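From: Halima Ogundipe
To: Rarnari demo-swap list
Date: 5/16/25
Subject: Re: the egg and the salt water

Hi all,

Efe wrote:

> My ninth graders did the floating egg and half of them got a sinker
> no matter how much salt went in. I used the kitchen stuff from the
> corner shop. Is it the salt, the egg or me? Also, does anyone have
> a follow-up that isn't another egg?
> Efe Nwankwo

Efe, it's almost certainly the stirring! I had the same trouble for two years running. The kids dump the salt in, give it one lazy swirl and then stare at the egg, while most of the salt is sitting on the bottom doing nothing. Use warm water from the tap, stir until you can't see any grains, and let it cool before the egg goes in. Very fresh eggs want more salt too, so if you bought yours that morning (I always do, I never plan ahead) keep a bit extra on hand.

Now for follow-ups. I have a few that use the same bowls and the same salt, so cleanup stays sane:

1. The layered glass. Fill it halfway with strong salt water, then pour fresh water down the back of a spoon, really slowly. The egg sinks through the fresh part and hangs there in the middle. My class of 34 went completely silent, and they are not a silent class.
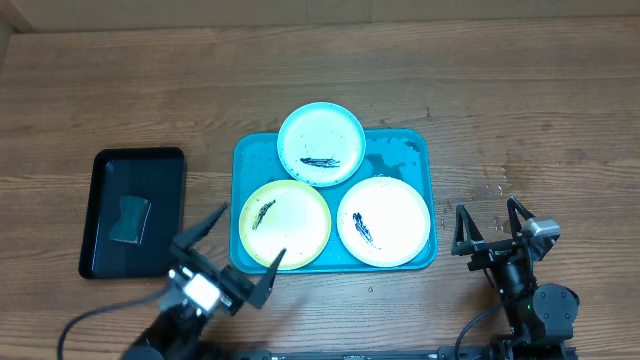
2. The straw hydrometer. A plug of modeling clay on the end of a drinking straw, so it floats upright. Mark the water line in fresh water and again in salty. Tanko Ugwu does this one at Usman with colored tape instead of a marker, and the lines don't wash off.

3. Ice in oil. Drop an ice cube into a glass of cooking oil. It floats (just barely), then the melted drops let go and slide down to the bottom. They can watch two densities of the same stuff at once, and I could look at it all afternoon.

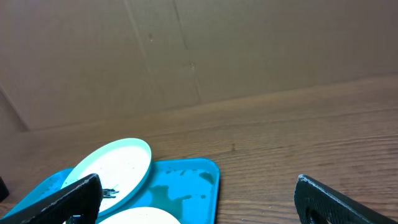

Blue tray and cardboard

If you want numbers, have them weigh a measured cup of each liquid and divide. Ours came out a little high every single time, and I think it's my old scale. Adesuwa, do you still have the digital one from Priltano, and would you lend it to me in November?

Higinio Cuautle asked me off list for the write-up of the hydrometer. It went out in our old newsletter, so I'm pasting the bit he wanted below.

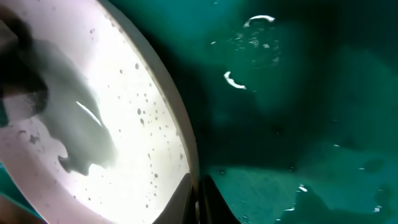

The Oltent Bench Sheet, No. 14, p. 2

Float the straw in fresh water and mark the level. Move it to the salt solution and mark again. The straw rides higher in the denser liquid, since it has to push aside less of it to hold up the same weight. Keep the straw away from the sides of the glass or it will cling and give a false reading.

Efe, let me know how the second try goes, and please tell me what kind of eggs you had!

Halima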